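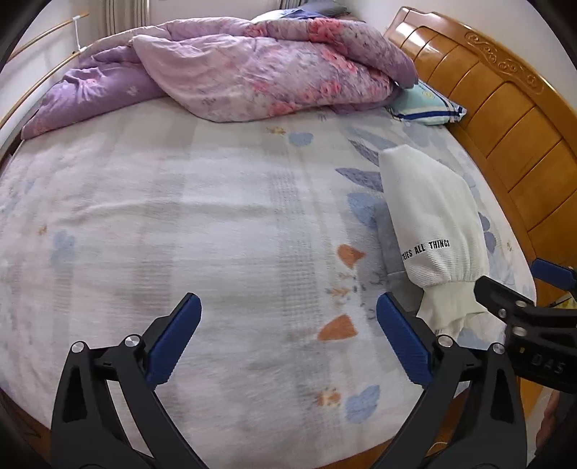 Figure 1. Hand-held gripper with its fingers open over a bed, garment sleeve to the right of center.

3. Collecting Demonstrations by Hand

3.1 Purpose

The second phase of the Tapia project concerned the handling of clothing and bedding in furnished rooms. The team elected to record demonstrations with a hand-held gripper in place of the remote-control station used during the first phase. Under remote control, the operator, Tadeo Pereyra, required long pauses between grasps and frequently lost track of the edge of the fabric. With the hand-held tool the demonstrator feels the cloth resist and adjusts the grip accordingly.

3.2 Equipment

The tool has two opposed black fingers, each with a blue textured pad on the inner side of the tip. The pads matter a great deal on knit fabric. An earlier set of smooth pads, tested in the Grasus laboratory, let thin cuffs slide out during the lift. The camera travels with the tool, and the recorded view is therefore the one a robot arm would have when carrying the same gripper.

3.3 Procedure

Each demonstration began with the fingers open above the mattress. The demonstrator approached the garment, closed on a single layer where possible, lifted, and released at a location agreed upon beforehand. Bedding was left as it was found. Patterned sheets and bunched duvets were retained in the set, as was any garment lying partly over other cloth. Xinyi Fan reviewed every recording and rejected those in which the fingers had closed on the sheet as well as the garment.

Sleeves received separate treatment in the protocol. A ribbed cuff offers a thick edge to grasp, but a white cuff resting against white fabric is difficult to separate by eye, and reviewers disagreed on these recordings more often than on any others. Uriel Painemal proposed a two-reviewer rule for such cases, adopted in October.

3.4 Results of Collection

The team recorded 1668 demonstrations, of which 253 were rejected at review. Brenda Mansilla trained the first policy on the remainder. In 38 trials on the Lerell arm, the most common fault was a grasp that took two layers at once. Trials with long sleeves showed this fault most clearly.

3.5 Limitations

All demonstrators were right-handed, and most approached the bed from the same side. Wenceslao Ocampo is preparing a supplementary set with left-handed participants.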